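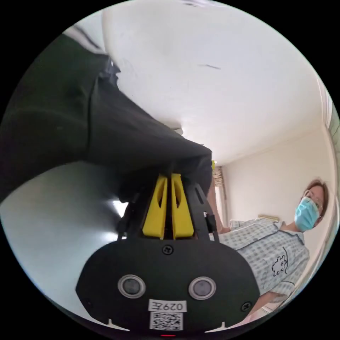 *Photo: Lilla Orbán*

I drove over to Vukbridge in October to watch my nephew's team get beat by 56 points, and I'd like to argue that the last quarter of that game shouldn't have gone by as fast as it did.

If you don't follow high school football around us, our league runs the clock nonstop once one team gets up by 30 in the second half. Incomplete pass? Clock keeps going. Kid runs out of bounds? Keeps going. People call it the mercy rule, and everybody in the bleachers seems to love it (especially when it's cold and the coffee has run out). I used to love it too!

But think about who's on the field by then. The starters are sitting on the bench with their helmets off. The kids in the game are the ones who've been holding blocking pads all week, who ride the same bus and run the same hills and get in maybe once a month. My nephew is a second-string guard for Warholm. He went in with 11 minutes on the clock and I bet he played nine snaps. Vukbridge's backups didn't get much more than that, and their team was winning.

My sister had switched shifts to be there. She missed one of the nine because she was getting a hot dog, and I still hear about it.

Now, I know the arguments. Tired kids get hurt, and a team that's short on bodies shouldn't be stuck out there forever. I'm with you on that one. Warholm dressed 30 players that night and some of them never came off the field until the third quarter was over. If a coach looks down his sideline and says we need to get out of here, then get them out of here, and no grumbling from me.

So let the coaches decide! Right now the clock just runs, whether anybody wants it to or not. I'd make it a choice for the team that's behind. They want the running clock, they get it. They'd like to play a regular fourth quarter with their sophomores, fine, and the team that's ahead has to sit its starters. Briem and Stidano already do it that way when their JV teams meet, on a handshake between the coaches, and those are some of the most fun games I go to all year. Sloppy as anything, but fun.

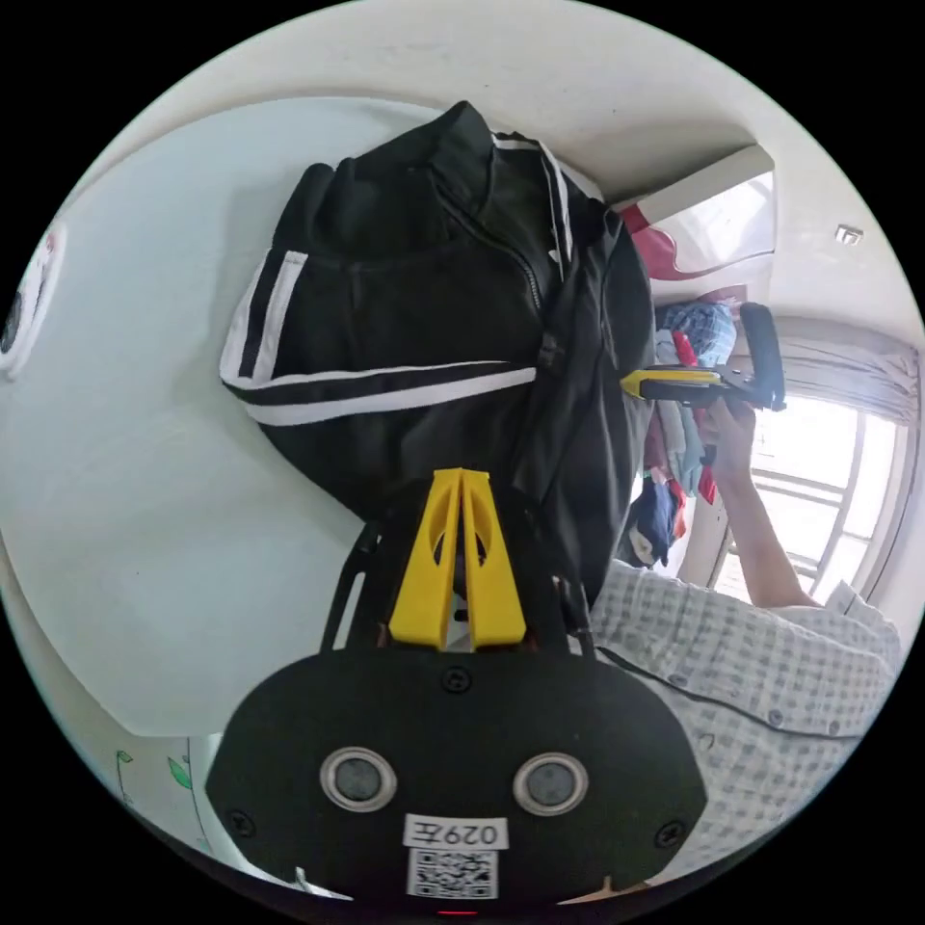

*Yellow fingers pointing up toward a jacket.*

The other thing I hear is that a long blowout is embarrassing. Embarrassing for who? I asked my nephew on the way home if he was upset about the score and he had to think about what it was. What he wanted to talk about was a block. He'd gotten his guy clean, number 61, a big kid, and driven him back far enough that the run went for a first down. He told it to me twice before we hit the highway and then again for his mom in the driveway.

I'd have liked him to have a couple more of those to tell.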